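Ambrose Bench Notes
Thread, 2021-07-18

1/ I've been promising a thread on the table in the back room for months, and since the coffee is still warm and the rain has settled in, let's do it. It's going to be a long one, so get comfortable!

2/ The table came first. It's a slatted aluminum thing I bought secondhand from a shop fitter in Trunimden who was clearing out his unit, and I'd been looking for one since February. You can slide a bolt into a slot anywhere along it and clamp down pretty much whatever you like, and I love it more than some of my relatives.

3/ The one thing I don't love about slats is what they do with small screws. They eat them. I have spent whole evenings on the floor with a flashlight and a magnet on a string (the magnet does nothing for brass, as I now know very well).

4/ So I wanted a cover. I tried brown paper, which tore, and then an old bath towel, which snagged on everything, and then for one sad week a plastic tablecloth with lemons on it. The lemons were cheerful but the creases never came out.

5/ Then I was in Bratance picking up paint and there was a whole rack of marble-patterned sheets, all the colors you can think of – gray, pink, a brown that looked like gravy – and right at the end one green. Pale yellow-green swirls with darker olive veins, like a slice of polished onyx. I stood there holding it for far too long and then I bought it.

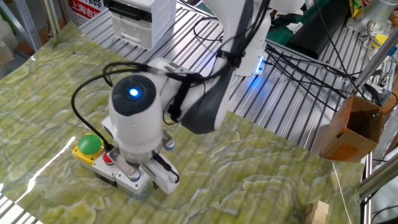
The green sheet on the slatted table, with the push-button box lying on it.

6/ I know it's a silly thing to be this pleased about, but it makes me happy every time I turn the lights on. It has a bit of a shine to it, so you do get glare, and I've been shuffling my lamp from one side to the other trying to find a spot that doesn't bounce straight into my eyes. If any of you have a good trick for that, please tell me.

7/ A few people asked about the box with the big green button. I'm very fond of it. It has that lovely fat mushroom head on a yellow base, the kind you can find with the palm of your hand without looking, and then a smaller red button beside it in a gray housing. I do like a button that looks like it wants to be pressed.

8/ Cutting the sheet, for those who want to do the same: measure the table, add a little on every side, lay it face down overnight with some heavy books on the corners, and trim it the next morning with a sharp blade and a long ruler. I skipped the overnight part the first time and ended up with an edge like a potato chip.

9/ For cleaning I use a soft damp cloth and a drop of dish soap, then a dry one straight after. Go easy on anything scratchy – I tested a scouring pad on an offcut and it went cloudy right away.

10/ I kept the offcuts, of course. One lines the drawer where the screwdrivers live, and another is under the kettle, where it looks much too fancy for the kettle.

11/ Next job is the shelf over the table, which still has a Skoltik catalog from years back holding up one end. I've bought the bracket. I have not put up the bracket. More when I do, and in the meantime send me pictures of your own tables, messy ones very welcome!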